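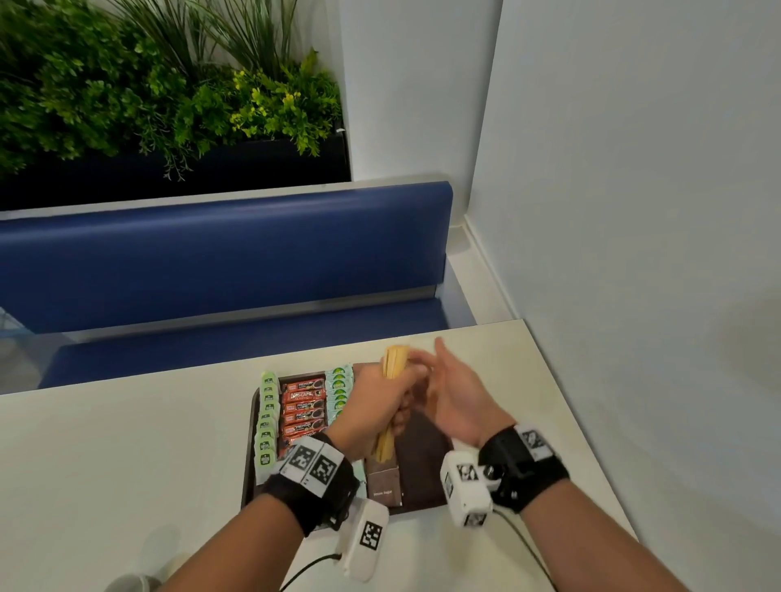 Figure 4. Stirrer sticks and their sleeve at the coffee and tea supply tray.

4. Setting Up the Onder 712 Hot Drinks Station

This section covers placing the brewer, connecting it to water, the first rinse, and stocking the station. Read Section 3 (Unpacking) first. If your unit was supplied with the Hotero water filter, the filter must be fitted before you open the water valve.

4.1 Choosing a Location

1. Pick a level counter that can hold the full weight of the brewer with both tanks filled.
2. Leave a hand's width of free space behind the unit and on both sides. Steam leaves through the vents at the back.
3. Check that the power cord reaches the outlet without being stretched. Do not use an extension cord or a power strip.
4. Check that there is a cold water valve within reach of the supplied hose. The hose must not run behind a refrigerator or across a walkway.

Note: The lid opens upward. Measure the distance to any wall cabinet with the lid fully open.

CAUTION: Do not place the brewer on a cloth, mat or tray. The feet need direct contact with the counter.

4.2 Fitting the Filter

1. Close the cold water valve.
2. Screw the filter head to the wall bracket with the two long screws from bag B.
3. Remove the red cap from the cartridge and wet the rubber ring with clean water.
4. Push the cartridge up into the head and turn it to the right until it stops. Hand tight is enough.
5. Connect the short hose from the valve to the port marked IN, and the long hose from the port marked OUT to the brewer.
6. Place a bucket under the flush button. Open the valve slowly and hold the button until the water runs clear.

Replace the cartridge after 1000 gallons or when the filter light comes on, whichever is first. In hard water areas the light may come on much earlier.

4.3 First Fill and Rinse

1. Make sure the drain plug at the back is closed.
2. Plug in the power cord and set the main switch to ON. The display shows FILL.
3. Wait while the tanks fill. This takes almost 17 minutes. The pump is louder than normal during this time.
4. When the display shows HEAT, place an empty pitcher under the spout.
5. After the ready tone, press RINSE. Empty the pitcher and repeat two more times.
6. Throw away all rinse water. Do not drink it or use it for tea.

If the display returns to FILL after heating, the valve is probably not fully open. Switch the unit off, open the valve, and start again from step 2.

WARNING: Rinse water is hot enough to burn. Keep hands away from the spout until the flow has stopped.

4.4 Stocking the Supply Tray

The tray is kept next to the brewer, on the side away from the hot water spout. You can use any paper goods and packets you like. Navickas refill packs are sold separately.

1. Wipe the tray and let it dry before putting anything in it.
2. Keep coffee and tea supplies in separate groups.
3. Put the items used most often closest to the front edge.
4. Stand stirrers upright. Leave the tops clear so that one can be taken without touching the rest.
5. Put newer stock behind or underneath older stock.
6. Store unopened packs in a dry cabinet, away from cleaning products.

Stirrers ordered by the case come in boxes of 1000. Close the box again after each refill.

Note: Damp sugar packets and tea bags should be discarded. If packets are often damp, move the tray farther from the brewer.

4.5 Setting the Clock and Standby

1. Hold MENU until the clock flashes.
2. Set the day and the hour with the arrow keys, then press OK.
3. Choose the time the heaters should come on, for example 6:30 a.m.
4. Choose the days the unit should stay in standby. The factory setting is Sunday only. To add Saturday, move to that day and press OK once.
5. Press MENU to leave.

The clock keeps its setting for two days without power. After a longer outage, repeat these steps.

4.6 Before Regular Use

Check the following on the first day:

- No water under the brewer or at either hose connection
- Filter light off
- Drip pan seated flat
- Lid closed and latched

If you find a leak, close the water valve, unplug the unit and contact your Vonetti service dealer. Do not use sealing tape on the hose fittings; the rubber washers make the seal.

Daily and weekly cleaning is described in Section 5.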